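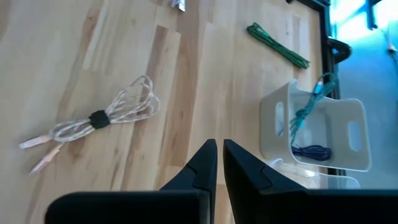

Cabins, cake and a very long swim: news from Clirstead

Print this page | E-mail this page

June 24, 2024

Well, we did it! The new dining hall at Camp Clirstead is open, the roof is on, and on Saturday's menu (the first proper meal in there) was the same shepherd's pie that half of you have been writing to me about for years. I had two helpings and I'm not sorry.

If you've not been following along, the old hall had been on its last legs for ages. We'd had buckets out every time it rained, and the kitchen door only opened if you lifted it and leaned on it at the same time. Last October we shut it for good and started knocking it down, and I'll admit I had a bit of a cry in the car park. I ate my first camp breakfast in that building when I was nine, homesick and refusing to take my coat off.

The new one seats 248, so for the first time the whole camp can sit down together. No more second sitting! The younger cabins used to get the early slot and then hang about by the flagpole while the seniors ate, and the noise was something else. Now everyone goes in at once and the noise is indoors, so I'm not sure we've gained much there, but it's lovely to see the little ones singing along with songs they'd only ever heard through a wall.

We've kept the old name boards. They've been cleaned up and hung along the side nearest the lake, and yes, the spelling mistakes are all still there. If your name is on one and you can't find it, ask me and I'll go and hunt for it.

The opening itself was a family day, and a busy one. Monique Leblanc, who ran the waterfront here for years and taught a frightening number of you to swim, came back to cut the ribbon. She'd said she didn't want to make a speech and then made a very good one — mostly about the summer the canoes floated off in the night and turned up in the reeds at Ojeda Point. Afterwards she went straight down to the water and swam out to the raft and back, while the rest of us stood about with cake.

There was dancing too. The Udance group ran a session on the grass for anyone who fancied it, and four cabins had put together their own routines. Ilitano cabin won the cup, to huge cheering, and then dropped it in the trifle.

A few bits of business before I go. Main session starts in two weeks and there are still places in the older age group, so do pass the word on if you know a teenager who'd like some fresh air. Health forms need to be in before your child arrives, please, and I do mean before — handing one to me through a car window on the first morning makes everyone late. We're after spare wellies as well, any size, as the boot room is looking thin.

Former campers who couldn't make it are welcome to drop in and see the hall on any visiting afternoon. Ring the office first so we can put the kettle on.

Contact the camp office | © Camp Clirstead 2024 | Back to top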